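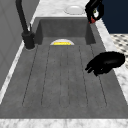

Covadonga Mateos has a cold, and apologises for it twice before we have even found the kettle. The Lestier office is up a flight of stairs in Pruscombe, over a shop that sells curtain fabric, and it's a good deal smaller than I had imagined from the brochure. She clears a chair for me by moving a stack of printed floor plans on to another stack of printed floor plans, and then we are off, because once Covadonga starts talking about kitchens there isn't much an interviewer needs to do.

Lestitz, the product I had come to hear about, is a set of simulated kitchens for people who are teaching robot hands to do household work. You rent it by the month. You bring your own robot, or at least a computer model of one, and Lestitz gives it somewhere to practise: cupboards, worktops, a sink with a proper drainboard, and things to pick up and put down. There are 16 kitchens in the present release and 205 tasks to go with them, from moving a sponge to putting away an entire shop.

"I always say it's a kitchen you can ruin," she told me. "My mother asked what I do, and I said, Mum, I make kitchens where it doesn't matter if you drop the plates. She said she could have done with one of those when we were little. And really that's the pitch! I've never improved on it."

She came to it sideways. Before Lestier she drew fitted kitchens for a living, the ordinary sort for ordinary houses, and she still talks like somebody who has spent years worrying about where people will put their bread bin. The first version of Lestitz was built in January, on her own dining table, as a favour to a friend who was trying to get a robot to clear up after supper and kept running out of crockery.

"I looked at what he'd been using on the computer and it was a grey box with a hole in it. That was the sink! I said, where does the water run off? Where's the plate meant to wait? He hadn't thought of it, and why would he, he's an engineer. So I drew him a sink with grooves in the drainboard, and a tap with a lever you have to reach round. I was terribly pleased with that tap."

She is still terribly pleased with it. We spent a good while on the tap, more than I can fairly pass on to you, including the matter of how tall a gooseneck can be before it gets in the way of an elbow. Her view is that a sink is the hardest part of any kitchen for a robot, with its deep sides and its slopes, and that anyone who tests only on a flat table is fooling themselves a little.

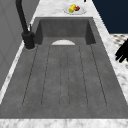 THE TASKS

If Covadonga is the one who draws the rooms, it's Leire Salcedo who decides what goes on in them. She joined us with a plate of biscuits and a laptop whose hinge had been mended with tape, and sat on the windowsill for the rest of the conversation, there being no third chair.

Her job is to write the tasks and, just as much, to write down what counts as having done them. That second part is where the hours go. Take something as simple as corn on a plate. Does it have to be lying flat? May it touch the rim? If the corn is on the plate but the plate has ended up somewhere silly, is that a pass?

"People think we just say 'put the corn on the plate' and go home," Leire said. "I had a document on corn. It ran to several pages and I was quite proud of it, and then Covadonga read it and asked what happens if the plate is in the sink, and I had to go and have a walk."

Every task in Lestitz now comes with a start, which can be shuffled, and a plain written description of the finish. Customers can see the wording and change it. I liked this very much, having reviewed a couple of packages where a run is marked as failed and you are left to guess at the reason. Leire's notes read like instructions left for a house guest, and a newcomer could follow them over a cup of tea.

I asked what customers grumble about. They looked at each other.

"Cupboards," said Covadonga.

"Cupboards," Leire agreed. "Shelves, especially. A hand that's perfectly happy over a worktop gets under a shelf and there's suddenly a ceiling. And it's dark blue in there, because somebody likes dark blue."

"It's a lovely blue," said Covadonga. "I'd have it at home."

The cupboard tasks are, by both their accounts, where most of the monthly rental earns its keep. A tall bottle is much more trouble than a bread roll, partly on account of the neck and partly because of what's above it, and customers tend to go back to those tasks again and again while leaving the easy ones alone. Leire has been writing more of them as a result, and she has asked for a narrower shelf. She hasn't got it yet.

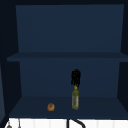 Can we load a hand that we designed ourselves?

Lestitz accepts your own hand or gripper as long as you have a working model of it, and the Lestier team will help with the first one as part of the rental. Allow 5 working days for that, and a bit longer if the fingers have a lot of joints.

I had a trial of my own before the visit, on a borrowed desktop machine at Collado, the small workshop where I do most of my reviewing. Setting up took me a morning, a fair slice of which was my own fault for skipping a page of the guide. After that it behaved very well. The rooms load quickly, the marble looks like marble, and you can watch from above the sink or look straight into a cupboard, which I found a great help when I couldn't work out why my fingers were fouling the shelf.

There are things I'd change. The menu for choosing objects is one long list with no search box, so finding the sponge means a lot of scrolling past things that aren't the sponge. Water isn't modelled at all. I put both points to Covadonga, who wrote the first on the back of her hand in biro and sighed at the second.

"Water is a different animal. I'd love it, of course I'd love it, I gave them a tap! But if we did it badly, people would train on bad water, and then they'd come to a real sink and be worse off than before. I'd sooner leave it dry and say so."
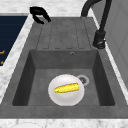
Corn on a plate in the sink, one of the Lestitz kitchens.

On price she was open. There are two plans, one for a single seat and one for a whole team, and the only difference between them is how many people can log in. Schools and colleges should ring up before paying for either, she said, and ask for Leire, who is softer than she looks. Leire said through a biscuit that this was true.

I wondered whether they worried about the gap between a drawn kitchen and a real one. Covadonga thought about this for longer than anything else I'd asked her. She said that she used to hand customers a drawing of their new kitchen and then, weeks later, stand in the real thing with them, and there was always something: a pipe, a wall that wasn't square, a cat. The drawing had still been worth doing. She feels much the same about Lestitz, and tells customers to keep a real worktop somewhere in the building and go back to it often.

The next release will bring in a larder and, if Leire gets her way, the narrower shelf. Covadonga would also like to do a proper old farmhouse kitchen with everything slightly out of level, and showed me a pencil sketch of it, with a stone sink and a table that she says has one short leg. She was still explaining the leg when I had to run for my bus.

Interview and trial by our reviews desk. Published Tuesday, September 28, 2021.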